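Grinumer app: where we've got to in April

Hi Stamatia,

Good month, mostly! The film catalogue now holds 1013 titles (it was 899 when I last wrote) and search finally copes with accents, so Baltazar can stop grumbling about his own surname. Subtitles work on phones, but on tablets they still drift a second or two after you pause.

We had 644 people on the test version, and 138 filled in the survey. Most wanted downloads for train journeys. A few hated the new menu, and I'm with them, so Bảo is redoing it.

Money is fine. Hosting with Sendach came in a bit under what we'd put down, and I'd like to move the difference to subtitle work if you're happy with that.

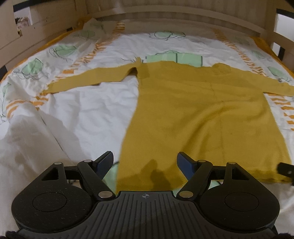 Next month

Downloads first, then the menu. Could you let me know about the hosting money before we book the translator?

Byung-chul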